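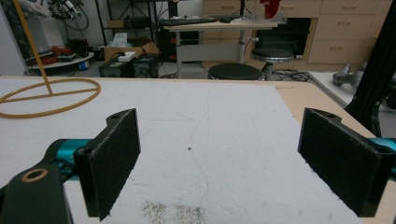

One of the packers on the late shift asked whether she would be training the thing that replaced her, and whether she would be told when it was finished. That question came up at the first briefing at Drulwood, before any equipment had been switched on, and most of these notes are an attempt to answer it properly.

Speaker notes, "Hands first: what demonstration work did to a packing floor"
Version of 27/04/2024. Slide numbers follow the printed deck.

SLIDE 1. Title

Leave it up while people sit down. State the scope early. One site, one project, two kinds of job affected: hand packing and kit assembly. Mutach runs the site. Paulauskas supplied the cell and the training software. I was paid by Mutach for the study period and had no contract with the supplier. Say this out loud, it gets asked.

SLIDE 2. The work before

Drulwood packs small mixed orders. Rigid parts, soft parts, things with cords attached. Before the project there were 44 people on the packing side, all standing at benches, all working to a pick sheet. The rate target was per order, with no allowance for item type. A soft ring takes longer to seat in a tray than a block does, and the old target ignored that.

Don't spend long here. Ask for a show of hands from anyone who has worked a bench line.

SLIDE 3. What was introduced

Two stages.

Stage one: hand-held grippers with cameras. A person holds the tool, performs the task with it, and the recording goes into a training set. The fingers on the tool match the fingers on the arm, so the recorded motion can be carried over.

Stage two: the arms themselves, fed by those recordings, on a small number of item types.

Most of the audience will expect me to talk about stage two. Tell them most of the change for staff came in stage one.

SLIDE 4. A new job nobody had graded

There was no job title for demonstrating. For the first weeks the rota simply said "tool". People were moved off the bench for a block of 30 minutes, then moved back. The packing target for the shift was not adjusted, so the bench had to make up the orders.

Points to make:
— The work is slower than packing. A good demonstration is deliberate.
— Failed attempts get logged as well. Several packers read that as an error count against their name. It was not, but the screen layout suggested it.
— The tool has a weight and the hand does not get to change its grip much. Wrist complaints showed up in the log within the first month.
— Skill on the bench did not predict skill with the tool. Some of the fastest packers were poor demonstrators, as they relied on fingertip feel and the tool gives almost none.

The last point had consequences. Seniority on the floor had always followed speed. Now there was a second ladder, and different people were near the top of it.

SLIDE 5. Table, session outcomes

191 sessions were reviewed. In 56 of them the demonstrator stopped early. Read the reasons straight off the table: discomfort, pad wear, an unclear instruction, called back to the bench. "Called back to the bench" was the largest group. That is a staffing problem and no change to the tool would have fixed it.

If someone asks about pad wear: finger pads wear with use and pick up dust and fibers. Once the surface changes, the grip changes, and the recordings from before and after no longer match well. Who inspects the pads was not written down anywhere until November. In practice the demonstrators did it, unpaid in the sense that no time was set aside.

Same answer for the work surface. Cleaning, clearing, and resetting the bench between attempts took a large share of each block. The supplier's plan had it at zero.

SLIDE 6. Who sets the task

This is the slide I want time for. Take a drink of water first.

The Paulauskas engineers wrote the task sheets. A sheet would say: pick item, orient, place. Packers knew that for some items you don't orient first, you drag the item to the tray edge and let it turn. The sheet did not permit that, so the first batches of recordings taught a method that no one on the floor used.

It was corrected after a packer wrote the alternative on the back of a sheet and handed it in. There was no formal route for that. There is now: each sheet has a box for method changes, and the change is tried before the sheet is reissued.

Pause here. Then the claim: the demonstrators were treated as a source of motion, when the useful thing they had was a method. The two need separate handling and, in my view, separate pay.

SLIDE 7. What the arms took over

Keep it factual. Rigid items in standard trays moved to the cell. Soft and corded items stayed on the benches. The bench therefore kept the harder half of the work, under a target set for the average of both. For one quarter the rate figures for packers went down and were reported upward as a drop in performance. Mutach has since split the target by item type.

No one was dismissed during the study period. Contracts that ended were not all renewed. Give both statements together, always. One without the other is misleading.

SLIDE 8. Comparison with Testwood

Testwood is the smaller site and started later. It graded the demonstrator role before the first session, took those hours out of the packing target, and put pad checks on the maintenance sheet. I have fewer records from there and the item mix is simpler, so do not let the audience treat it as a controlled comparison. What can be said is that "called back to the bench" barely appears in the Testwood log.

SLIDE 9. Recommendations

Read them, don't elaborate unless asked.
— Name and grade the role before recording begins.
— Remove demonstration time from the production target.
— Log resets, cleaning, and pad changes as work.
— Show demonstrators what their recordings are used for, and tell them when use stops.
— Set rates again every time the item split between cell and bench changes.

SLIDE 10. Back to the question

Return to the late shift briefing. Yes, she was training it. On the second part, she was not told when her item types went live; she saw it on the rota. The notice procedure at Drulwood now requires written word to each demonstrator one full rota before a changeover. It has been used twice. On the second occasion the notice went out after the rota was printed.

Questions. If short of time, skip slide 8 and go straight from 7 to 9. Spare slides on wrist strain and on the consent form are at the back of the deck.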